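The Nulten home alarm has one job, and for the first 17 nights I owned it, it did that job on toast. My toast, my neighbor's toast, and once a candle two rooms away. I began to think of it as a restaurant critic.

To be fair to the thing, it is loud. The box promises smoke, heat and carbon monoxide in one unit, and when it goes off you will leave the building, possibly without shoes. Setup took 8 minutes, 6 of them spent reading a safety leaflet that warned me against swallowing the mounting screws.

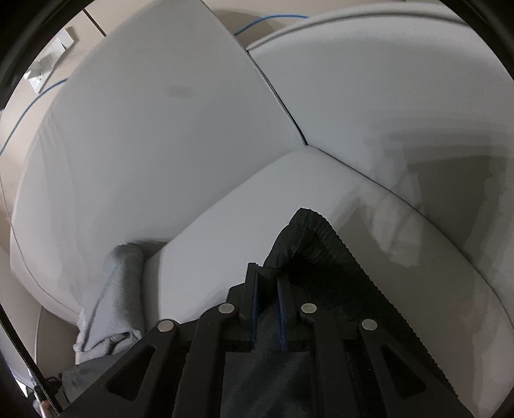 Then I moved it out of the kitchen and into the hallway, as the manual had told me to on page two, and the false alarms stopped. I had skipped page two. Čestmír Beneš, who was a firefighter for most of his working life and now lives upstairs from me, came down to look at it and said the bracket was cheap but the spot was finally right. He also said my extension cords were a disgrace — I had not asked about those.

The app is the weak part. It lost the connection twice in February and told me about it at 3 a.m., in the same tone it would use for a fire. The Civetti I had before had no app at all, and I miss that. The test button is good and big, and you can hit it with a broom handle.

Would I buy it again? Yes, grudgingly. The Medeneo costs almost double and looks nicer on a ceiling, and I don't spend much time looking at mine. Four stars, one off for the 3 a.m. business.

Last updated: February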